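Products > Benchtop Cells > Nilitz Two-Arm Cell > Setup and Care

Search products, manuals, parts Go

We use cookies to keep your cart and remember your language. Accept Manage

Nilitz Two-Arm Cell

The Nilitz is a benchtop cell for two small arms working over one shared table. It ships as a flat kit: aluminum extrusion for the frame, wall and ceiling panels, the front rail, two base plates, a rear crossbar and a bag of clips and ties. Arms, grippers and wrist cameras are sold separately. The cell takes the Bito arm without adapters.

This page covers first setup, cable care and the repairs owners ask for most. The full manual is under Downloads.

Front rail and bases

Both arms mount on the front rail. Slide the T-nuts into the groove before you fit the end caps, then set the base plates down loosely and move them by hand until each arm can reach the middle of the table. Tighten the plate bolts in a cross pattern. Check them again after the first 20 hours of running, and every 50 hours from then on.

The control board and its wiring sit below the rail. Leave the lower side open so you can get at the connectors.

A typical dish rack layout has both arms on the rail, the rack toward the back, and the shelf hung from the crossbar where neither arm has to pass it to reach the table.

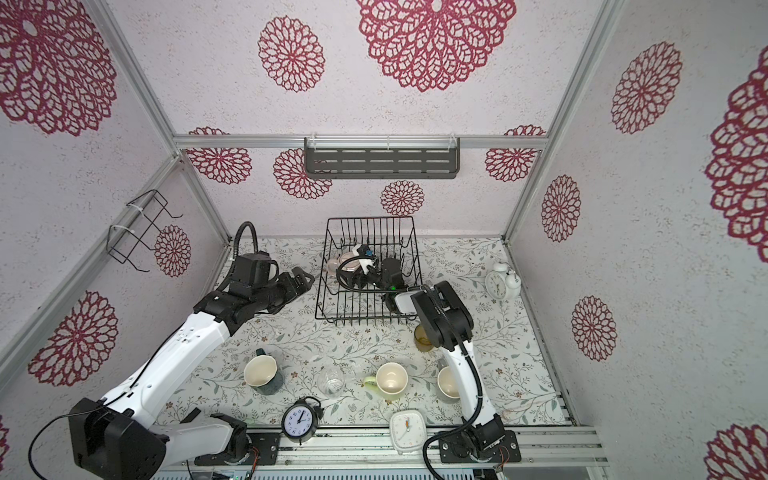

Wall paper and table mat

Panels come plain. You can cover them with any matte paper, and many users do, to give the cameras a busier background. Percy Urrego in our build shop uses a low-tack spray and starts from the rear corners. Keep paper clear of the extrusion grooves or the panels won't seat.

The table mat should lie flat right up to the front rail. A ridge of 2 mm is enough to tip a light cup. If you change the mat for one of a different thickness, redo the table height in the setup menu before running anything.

Hanging racks and shelves

Wire racks go on the side wall with cable ties. Shelves go on the crossbar with the supplied clips. Load limits are in the manual – please don't guess. Trim tie ends flush, as a long tail can catch a camera cable.

Cables

Most service calls on this cell are about cables. The run from the wrist camera has to bend every time the wrist does, so it needs a free loop over the top. Too short and it pulls on the plug. Too long and it drags across whatever is standing on the table.

To set the loop:

1. Power down and support the arm.
2. Move the wrist by hand to the farthest point it will work at, then fold it all the way back.
3. Tie the cable to the upper link only, leaving the loop free.
4. Run the arm at low speed through its whole range and watch the plug.

Replacement conduit is part Ccori 34. It is split along one side, so you can fit it without unplugging the camera.

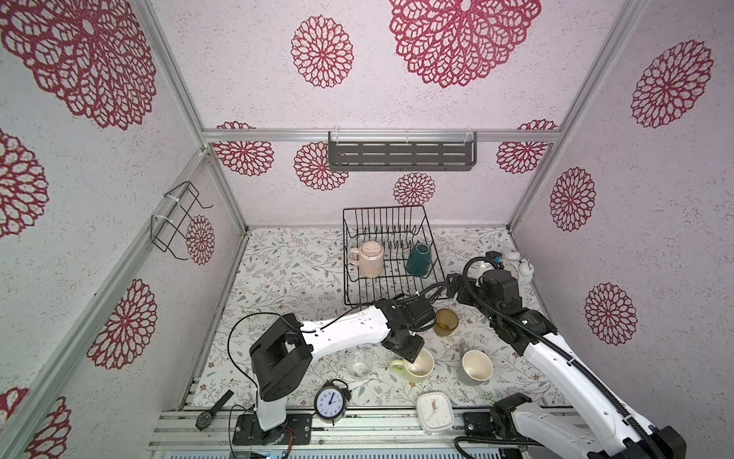
Two arms on the shared front rail, with a dish rack and a mix of cups, mugs and clocks on the table.

Homing and shared space

Home the arms one at a time, left first. The cell software keeps a no-go zone between the two wrists. The default is wide, and with a rack in the middle of the table you may find one arm waiting a lot. Hortensia Salazar wrote a short note on narrowing the zone; ask support for it. Do not turn the zone off.

Wrist camera and gripper fingers

The wrist camera should see the tips of both fingers at the bottom of its view whenever they are open. If you only see one, the bracket has turned. Loosen its screws, square it up against the wrist and tighten again.

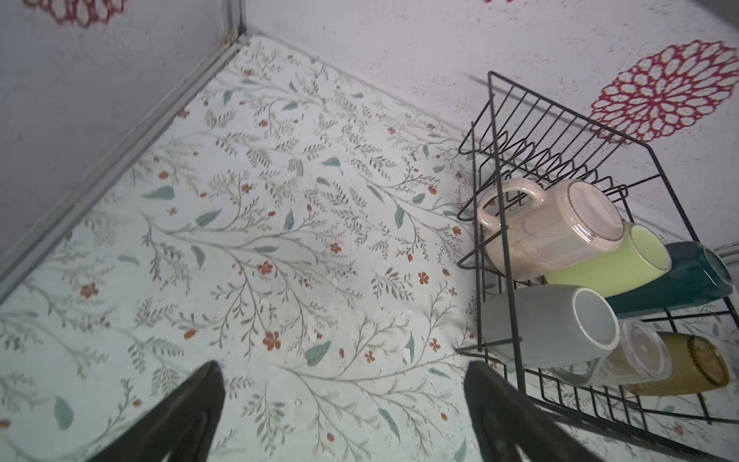
After that, run the camera check from the menu and save the result. Finger pads wear at the tip first. Change them in pairs, wipe the finger with alcohol, and let it dry before sticking the new pad down. Glass and glazed mugs need a clean pad more than they need a stronger grip, so try wiping before you raise the force setting.

Spares

Base plate bolts, T-nuts, pads, clips and conduit are stocked. Wrist motors are built to order by Dotlow, and the next batch is due in November. For anything else, write to Kalliopi Kelmendi at the parts desk with the serial number from your front rail.

Sign up for our newsletter: new parts and manual updates by email. Subscribe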